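Delness Table Caddy: Set-up Guide
Section 8. Mugs and glassware on a shared worktop

The Krajčí edition of this guide said any mug could be left anywhere "within reach". We doubt it. Reach is how most of them get knocked over.

1. Clear the tabletop before you unpack the caddy. Wipe it and let it dry.

2. Put mugs at the back, handles facing away from the sleeve side. Chunky knitwear catches on handles, whatever the leaflet says about "snag-free" shapes.

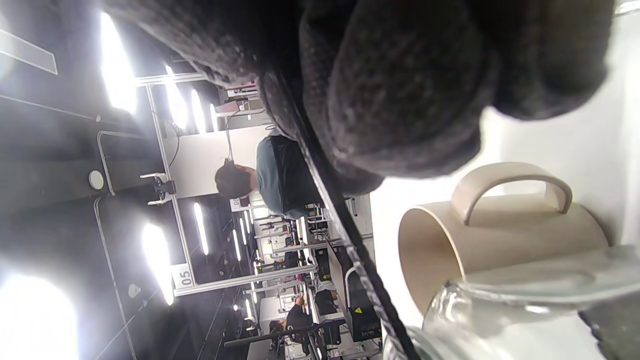 3. Keep glass and stoneware a hand's width apart. The caddy's felt divider is sold as chip-proof. Treat it as felt.

4. Stand every mug upright before leaving your place. A mug on its side will roll if the table is nudged.

CAUTION: Do not fill any vessel past 80 per cent. The lid (part 849) slows a spill and won't stop one.

5. Take off knitted gloves before lifting glass. Grip dots are said to help, but we saw little difference at Drultgate.

6. Check for trailing straps and cables at table height. Move them first, then the drinks.
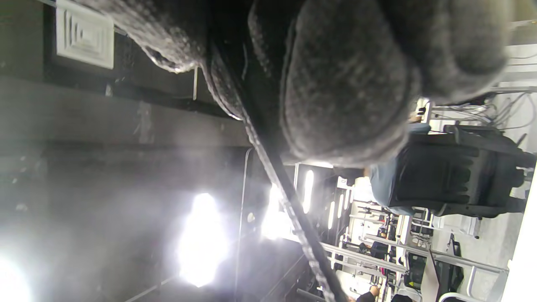
Fig. 10. Knit glove and long black cable or strap.

Note: Rigoberto Rivadeneyra of our Clurkutport office still wears gloves to carry his mug. He has not been asked to write this section.

7. If a glass has been knocked, look along the rim for chips before using it again. Throw it out if you are unsure.

Revised April 2026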